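Bench notes, June — Clellent kit on trial from Mosau

Second afternoon with the two-arm kit and I'm still grinning! Drawer task today, bottom drawer first, the mustard one.
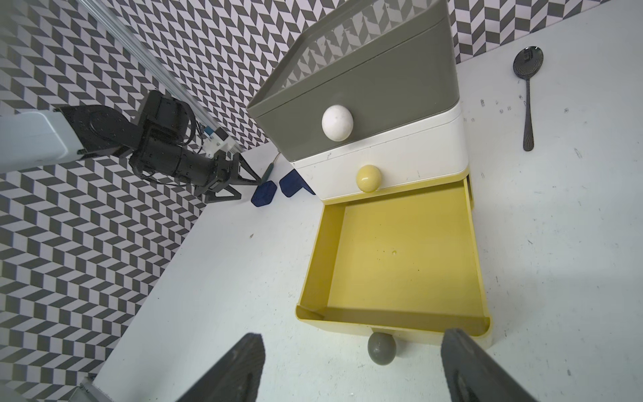
Runs, after lunch
30 tries on the bottom drawer. Kartini Pangaribuan drove the first 14, then I took over. Wrist view is so good for this — gray knob sits right between the fingers and you can see straight into the drawer.

Gripes: manual skips finger calibration completely, page 13 just sends you back to page 4. Asked Mosau for the missing bit.

Next
Middle drawer, yellow knob. Then try putting the spoon away. Would happily keep this kit past the trial.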